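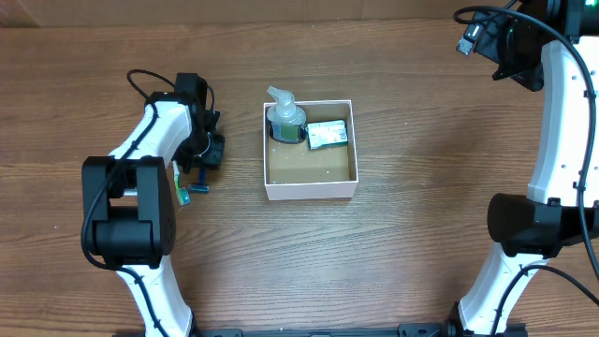 La caja rosa sobre la mesa, con el frasco dosificador y el paquetito verde y blanco ya dentro.

Cómo organizar las cosas de aseo en una caja de cartón sin tapa

Imprimir esta página | Enviar por correo electrónico

Publicado el 31 January 2021

En mi casa el baño es pequeño, de esos en los que abres el armario y te cae encima un cepillo, y durante años fui metiendo las cosas donde cabían. El jabón acababa en la repisa, la maquinilla en un cajón con las pinzas, y el tubo de pasta de dientes aparecía en los sitios más raros. Con las visitas era peor todavía, porque siempre faltaba algo y había que ir preguntando desde el pasillo. Así que empecé a preparar una caja con lo de diario, y desde entonces no he vuelto atrás. Es una tontería de proyecto, se hace en una tarde tranquila y casi todo lo que hace falta ya anda por casa.

Lo que vas a necesitar

Una caja de cartón baja, cuadrada o casi, sin tapa. Las mías suelen venir de regalos o de pedidos; la última era de unas velas de Bakilana y tenía el tamaño perfecto. Si la compras nueva, mira que el fondo quede bien plano. También un trozo de cartón rígido para hacer un falso fondo, un lápiz, un cúter, una regla y cinta de doble cara. Y, claro, las cosas que vayas a guardar: un frasco con dosificador, jabón, cepillo y pasta de dientes, una maquinilla desechable y un vaso de plástico. Yo no metería mucho más. Cuando la caja se llena hasta arriba vuelve a ser un cajón revuelto, solo que encima de la repisa.

Primero, saca todo a la mesa

Despeja una mesa grande y pon la caja en el centro. Reparte alrededor lo que quieres guardar, dejando espacio para verlo bien, y aprovecha para revisar. Los cepillos con las cerdas abiertas se van, las maquinillas oxidadas también, y los botes que llevan meses con un dedo de producto los terminas o los tiras de una vez. La primera vez que hice esto en serio junté 34 cosas entre el armario y el cajón (¡treinta y cuatro, para un baño donde apenas cabe una persona!), y cinco eran muestras de crema que no recordaba haber pedido.

Limpia cada cosa antes de guardarla. Un paño húmedo basta para los tubos y los frascos, sobre todo alrededor del tapón, que es donde se queda pegada la pasta. Después sécalo todo con calma, mejor al aire, y sigue con el cartón mientras tanto.

El falso fondo

Mide el interior de la caja y corta el cartón rígido un par de milímetros más pequeño por cada lado, para que entre sin forzar. Apoya el frasco encima, en la esquina donde quieras tenerlo, y marca el contorno de la base con el lápiz. A mí me gusta al fondo y a la izquierda, porque así aprieto el dosificador con una mano sin tumbar lo demás, pero si eres zurdo quizá te venga mejor al revés.

Recorta el hueco despacio, con varias pasadas suaves del cúter. Es preferible quedarse corto e ir agrandándolo: un hueco ancho deja bailar el frasco y entonces no sirve de mucho. Para levantar el falso fondo pega debajo unas tiras de cartón de 9 milímetros de alto, y fíjalas con la cinta. Luego sacude la caja boca abajo, que el cartón cortado suelta muchísima pelusilla blanca. 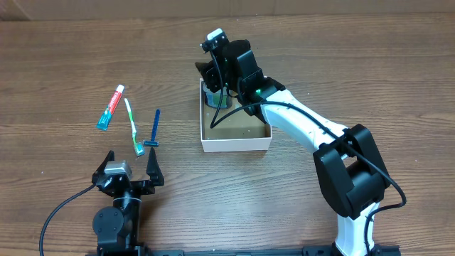 Con lo alto colocado, queda decidir el sitio de lo alargado, que es donde yo siempre me lío. Prueba primero sin pegar nada. El cepillo puede ir de pie en el vaso, con las cerdas hacia arriba, y la pasta tumbada a lo largo de una pared. La maquinilla prefiero guardarla con su protector puesto y un poco apartada; meter la mano a ciegas por la mañana es mala idea. El jabón, si sigue en su envoltorio, se apoya contra la pared de atrás y apenas ocupa.

Haz la prueba de sacar y volver a meter cada cosa unas cuantas veces. Si para coger la pasta tienes que mover el vaso, cámbialos de sitio ahora, que todavía estás a tiempo.
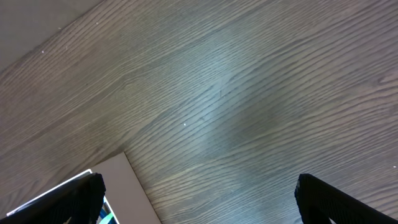 Cuando termines, pasa un paño seco por toda la mesa, siguiendo la veta si es de madera, porque las motitas de cartón se quedan por todas partes y luego aparecen en el pan. Los recortes grandes guárdalos, vienen muy bien para hacer separadores.

Un último consejo sobre la humedad: el cartón y el agua se llevan fatal. Pon la caja lejos del lavabo y no devuelvas el cepillo mojado, espera a que se seque. La mía aguantó hasta marzo, y ahí tuve que cambiarle el fondo, que se había ablandado por una esquina — culpa mía, por dejar el vaso sin escurrir.

Imprimir | Enviar a un amigo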